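首页 » 小小科学角 » 材料 » 不锈钢为什么不容易生锈?

不锈钢为什么不容易生锈?

适合年龄:八岁以上
栏目:身边的材料

铁钉丢在院子里,下过几场雨,表面就会长出一层红褐色的东西,用手一摸,手指也染上了颜色。厨房里的勺子天天碰水,用了好几年还是亮的。铁钉和勺子里面都有铁,为什么一个生锈,一个不生锈呢?

要回答这个问题,得先弄清楚锈是什么。

锈是怎么来的

铁锈是铁和氧气、水一起变化以后得到的新东西。氧气在空气里,水在雨里、雾里,也在潮湿的空气里。三样东西碰到一起,铁就慢慢变成了铁锈。科学家把这类变化叫做“氧化”。

铁锈和铁很不一样。铁又硬又结实,铁锈又松又脆,用指甲就能刮下来。铁锈占的地方也比原来的铁大,所以生锈的铁栏杆会鼓起一个个小包,油漆被顶得裂开。

最麻烦的是,铁锈像海绵一样有许多小孔。水和空气能从小孔里钻进去,碰到里面还没有生锈的铁,于是里面的铁也开始生锈。一层锈掉下来,下面又长出一层。时间够长的话,一根铁钉可以从头到尾全部变成锈。

盐会让铁锈得更快。海边的自行车、铁门和路灯杆,常常比内陆的更早生锈,因为海风里带着盐。有些地方冬天在路上撒盐化雪,汽车的底盘也容易生锈。

不锈钢里加了什么

先说说钢。纯的铁比较软,不太适合做刀和桥。人们在铁里加进一点点碳,就得到了钢。钢比纯铁硬得多,可是它和铁一样会生锈。

后来人们发现,如果在钢里再加进一种叫“铬”的金属(铬读作gè),钢就变得不容易生锈了。铬是一种银白色的金属,很硬,也很亮。一般来说,铬要占到钢的十分之一还多一点,才能叫不锈钢。加得太少,效果就不好。

许多不锈钢里还加了另一种金属,叫“镍”(读作niè)。镍能让不锈钢更容易弯曲和压成各种形状,也能帮它抵挡一些酸的东西。

像这样把几种金属混在一起,或者在金属里加进别的东西,得到的材料叫“合金”。不锈钢是合金,做铜号用的黄铜也是合金。

一件看不见的外衣

铬为什么能保护铁呢?

铬也会和氧气发生变化,而且速度非常快。不锈钢一碰到空气,表面的铬就和氧气结合,形成一层薄薄的膜。这层膜和铁锈不同,它很紧密,没有那么多小孔,水和氧气很难钻过去,里面的铁就安全了。

这层膜有多薄?它比一根头发的直径薄一万倍以上。人的眼睛看不见它,光也能穿过它,所以不锈钢看上去还是金属原来的颜色。

更有意思的是,这层膜会自己修补。用叉子在不锈钢锅上划一道,膜就被划破了,里面的铬露了出来。露出来的铬马上又和空气里的氧气结合,长出一层新的膜。只要周围有氧气,它就可以一次又一次地修补自己。

刷了油漆的铁就没有这个本领。油漆也能挡住水和空气,可是油漆一旦被碰掉,就要有人去补,不补的话,铁就从那个地方开始生锈。

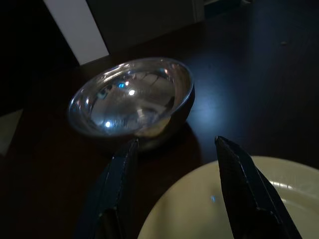
为什么不锈钢那么亮

金属刚从工厂的机器里出来的时候,表面常常是灰蒙蒙的,摸上去有点粗糙。要让它变亮,就要抛光。

粗糙的表面有许多看不见的小坑和小山。光照上去,会向四面八方乱跑,这叫“漫反射”。白纸就是这样,所以你在白纸上看不见自己的脸。抛光就是把小山磨平。工人先用粗一点的砂带磨,再用细一点的,最后用柔软的布轮加上抛光膏来擦。表面越平,光就越整齐地反射回来,金属就像镜子一样了。

普通的铁也可以抛光,刚磨完的时候也很亮。可是它没有那层保护膜,过不了多久就会变暗、生锈。不锈钢能一直亮下去,靠的是铬。

勺子里的人为什么是倒着的

找一把擦干净的不锈钢勺子,把凹进去的一面对着自己的脸,看看里面的人。再翻过来,看看鼓出来的一面。

凹进去的一面叫凹面。离得远的时候,凹面里的人是头朝下的。光从你的额头出发,碰到弯曲的勺子,被折向下方;光从下巴出发,被折向上方。上面和下面换了位置,看起来人就倒了。如果把眼睛凑得非常近,有的凹面又能照出正着的、放大的像。

鼓出来的一面叫凸面。凸面里的人总是正的,比真人小,但是能照到很大的范围。停车场转弯的地方常常装着一面大大的凸面镜,司机可以用它看到拐角那边有没有车。

一只碗是怎么做出来的

不锈钢碗一般是用一整块薄钢板压出来的,不用拼接。

故事里的Skirdale镇有一家做餐具的工厂,名字叫Pundevix。我们跟着一块钢板走一遍,看看它怎样变成碗。

早上,钢板卷成一大卷送到工厂,样子有点像一卷很重的胶带。机器把钢板展开、压平,再切成一个个圆片。每个圆片的直径是37厘米。切剩下的边角料收在一起,以后可以送回去重新熔化。

圆片涂上一层油,放到压力机上。压力机下面有一个碗形的坑,上面有一个碗形的锤头。锤头慢慢压下来,圆片就被压进坑里,变成碗的样子。碗如果很深,一次压不成,要分成3次,每次压深一点。压得太急,钢板会起皱,也可能裂开。

这时候碗的边缘又薄又利,会割手。另一台机器把边缘修齐,再向外卷一圈。卷过的边又圆又滑,拿着舒服,碗也更不容易变形。

接着要洗掉油,再抛光。这家工厂的抛光分9步,前面几步声音很大,工人都要戴耳罩和口罩。最后检查有没有划痕和小洞,合格的碗就可以装箱了。这家工厂一天做900只碗。

不锈钢真的永远不锈吗

不是的。它的名字里有“不锈”两个字,其实意思是“很难生锈”。

如果把很咸的水长时间留在不锈钢锅里,盐里的氯会破坏那层膜,有时会在锅底留下小小的坑。所以大人常说,做完菜不要把菜汤留在锅里过夜。煮面的时候,也最好等水开了再放盐,这样盐很快就化开了,不会沉在锅底。

用钢丝球用力擦,可能会把普通铁的碎屑留在表面。碎屑生锈了,看起来就像是锅生锈了。遇到这种情况,可以用软布蘸一点小苏打和水,轻轻擦掉。

有时锅底会出现彩虹一样的颜色,那也不是锈。加热以后,那层保护膜变厚了一点,光在膜的上面和下面分别反射,混在一起就产生了颜色。肥皂泡上的颜色也是这样来的。用一点白醋擦一擦,颜色就会变淡。

不锈钢还用在哪里

医院里的手术刀和镊子大多是不锈钢做的。它们每次用完都要用高温蒸汽消毒,普通的钢受不了。

运牛奶的罐车里面也是不锈钢的。它表面光滑,细菌不容易藏在里面,冲洗起来也方便,还不会让牛奶带上金属味。

有些高楼的外墙、地铁的车厢、游泳池的扶手、水龙头和洗菜池,也用不锈钢来做。下次出门的时候,可以留意一下路上哪些东西是不锈钢的,哪些是刷了漆的铁。

在家做一做:谁先生锈

需要准备:
铁钉几枚(不要镀锌的)
不锈钢小勺一把
透明杯子三个
清水、食盐

做法:
一、第一个杯子里放一枚铁钉,不加水。
二、第二个杯子里放一枚铁钉,倒清水,水不要没过钉子。
三、第三个杯子里放一枚铁钉和那把小勺,倒清水,再加一勺盐,搅一搅。
四、把杯子放在窗台上,每天看一次,把看到的样子画下来。

钉子很尖,拿的时候要小心,最好请大人在旁边。实验用过的小勺要洗干净再收起来,杯子里的水不能喝。

做完以后想一想:哪个杯子里的钉子变化最快?钉子露在水面上的部分和泡在水里的部分,样子一样吗?

词语小本子

氧化:一种东西和氧气结合,变成别的东西。
合金:在一种金属里加进别的金属或其他东西,得到的材料。
铬:一种银白色的金属,是不锈钢不容易生锈的主要原因。
抛光:把表面磨得又平又亮。
凹面、凸面:向里弯的面和向外鼓的面。

相关文章:
铝锅为什么不生红色的锈
硬币是用什么做的
镜子后面那层东西是什么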